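Osura Court Residents' Association
Minutes, August meeting, 7:00 p.m., ground floor lounge

Present: Brian Muriithi (chair), Awuor Mushi (minutes), residents of 29 units.

1. Laundry room
Congate wants $3,663 to replace both dryers. Brian asked why last year's repair, which was supposed to hold for ten years, didn't. Congate's letter does not say. Awuor will ask for the old invoice before anything is signed.

2. Water bills
Flitell says its new meters will save each unit $120 a year. Several residents doubted this. The figure comes from Flitell's own leaflet, and the leaflet doesn't say who was measured. Tabled until we see real bills from another building.

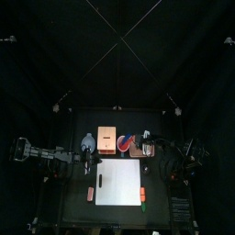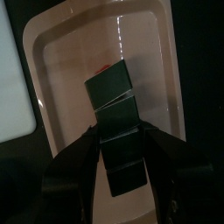
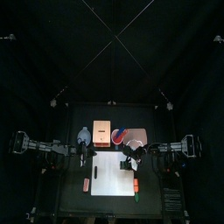
3. Parking
Esfahani's quote to repaint the lines is $2,169. The chair thought this was high for paint. A resident offered to do it for less but could not say when - the same offer was made in spring. Brian to get a second quote.

4. Front door
The lock was reported fixed. Two people said it stuck again this evening. Item stays open.

5. Any other business
Request for a bike rack. No objection in principle, some doubt that anyone would use it. Awuor to put a sign-up sheet by the mailboxes and leave it there until the next meeting.

Closed 8:40 p.m.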